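November 6, 2025 | Ostel Working Papers | Dakamton group

3.2 What the demonstrations cover

We doubt that 940 demonstrations of handling one kind of food container say much about handling in general. The Brostbridge set is large but narrow.
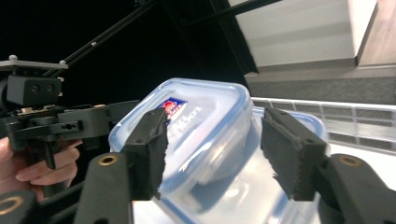 DATA COLLECTION

Operators work with 2 hand-held grippers, one per hand. Clear walls are hard for the policy to see, and we found no test that separates this from poor grasping.

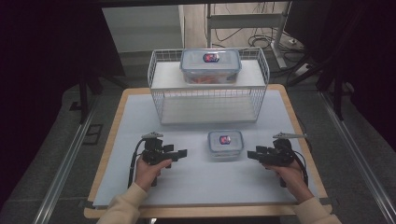
The layout barely changes between episodes, so a low error on held-out data may only mean that the table was learned.

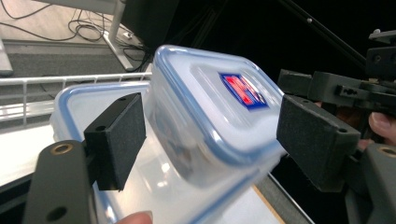 Figure 4. Container held at a tilt between the foam pads.

Pad wear is not logged. Grip on smooth plastic may well depend on it.

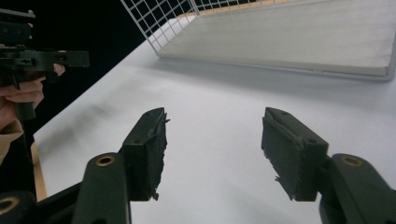
We therefore treat the first 50 episodes and the last 50 as separate sets.

Comments (2)
"Was lid color varied at all?"
"Please release the failures too."

Related items
Győri: Grasp labels revisited
Ostel Report 2206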